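Opinion > Workbench > Small Parts

In Defense of the Torn Cardboard Box

By Hortensia Figueroa

412 shares | 6 comments

Every June my inbox fills up with people who want to sell me a better way to store cable. This year it was Brolodberg, whose modular drawer wall comes in a color they call fog and costs more than my first car. You label each drawer with a little acrylic tile. The tiles are extra.

I have run the electronics bench at the Nicholas repair shop long enough to have owned most of these systems. We had the Meltska carousel, which spun nicely until somebody put power supplies on one side of it. We had the zip pouches, all 1,000 of them, clear when new and the color of weak tea by the next spring. What we have now is a cardboard box with cardboard dividers in it, and I would like to speak up for the box.

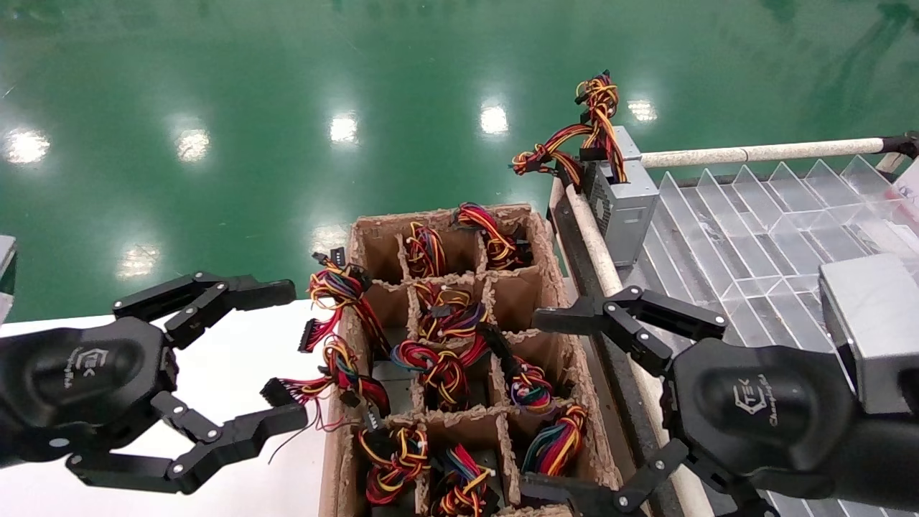
Wire harnesses are bad roommates. They have connectors at the ends, the connectors have latches, and the latches exist to grab hold of any other wire in the county. Put 30 of them in a drawer and by lunch you own one harness with sixty ends. A divider, even a cheap one, settles most of this. The red and yellow bundle in the front corner stays in its own cell and stops bothering the blue ones. Yes, the top edges are torn. Yes, a couple of harnesses are hanging over the side wall like kids on a fence. You can still see what you have from a standing position, with no drawer to pull and no tile to read.

The drawer people will tell you this is a failure of discipline. I have met their discipline. It involves a label maker, a spreadsheet and a man named after a font, and it lasts until the first busy morning, when a customer is at the counter and the correct drawer is all the way across the room. After that the harnesses go wherever the hand happens to be. A system that can't survive a tired person at four in the afternoon is a hobby. 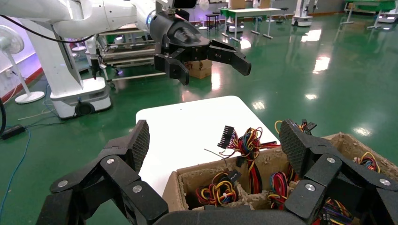
I'll grant them a few things. Cardboard sheds. It gets soft if you set a mug in it, and I have. A cell is only as deep as it is, so the fat harnesses stick up and lean on the neighbors, and a small connector can sink to the bottom of a cell and live there until retirement. If you stock anything fussy about dust or static, go buy a proper bin, and ignore me with a clear conscience.

My real complaint is with the coil. Nonoreck prints a folding guide for harnesses, two pages, with arrows, and every new hire gets handed a copy by somebody who doesn't follow it. It wants each bundle wrapped in a flat figure eight and tied at the waist. I tied 30 of them that way once. They looked wonderful. Then I spent the next day untying them to find out which ones had the connector I needed.
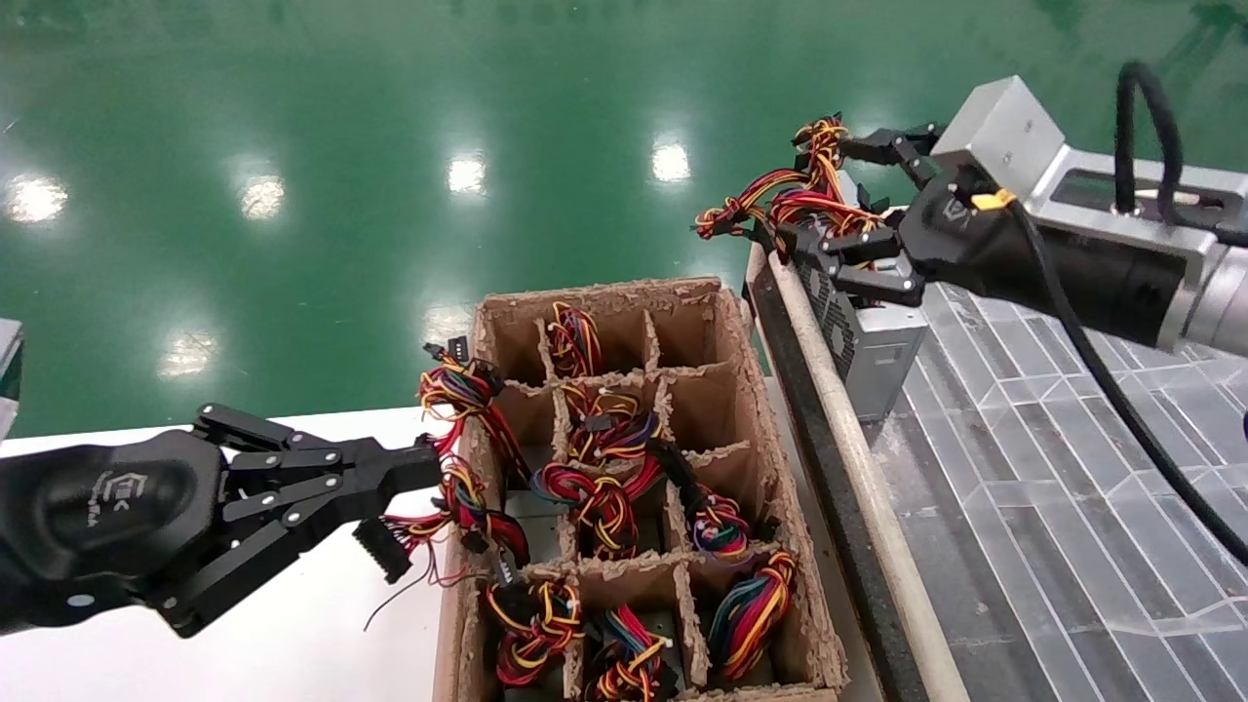

Loose loops, one bundle to a cell, connectors on top where you can see them. That is the entire method, and when it slips a little the bench keeps working. When the box gives out I'll cut the tape, flatten it and go look behind the grocery store for another. Brolodberg can keep the fog.

Comments (4)

benchrat_ohio
The mug thing got me. I have a box with a perfect coffee ring in cell three and I consider it load-bearing.

Dot M.
Wine boxes. The dividers are taller and the store is glad to be rid of them.

fluxandfury
I own the Brolodberg wall and I like it fine. Have not bought the tiles though. I'm not made of money.

Dot M.
@fluxandfury so how do you know what's in the drawers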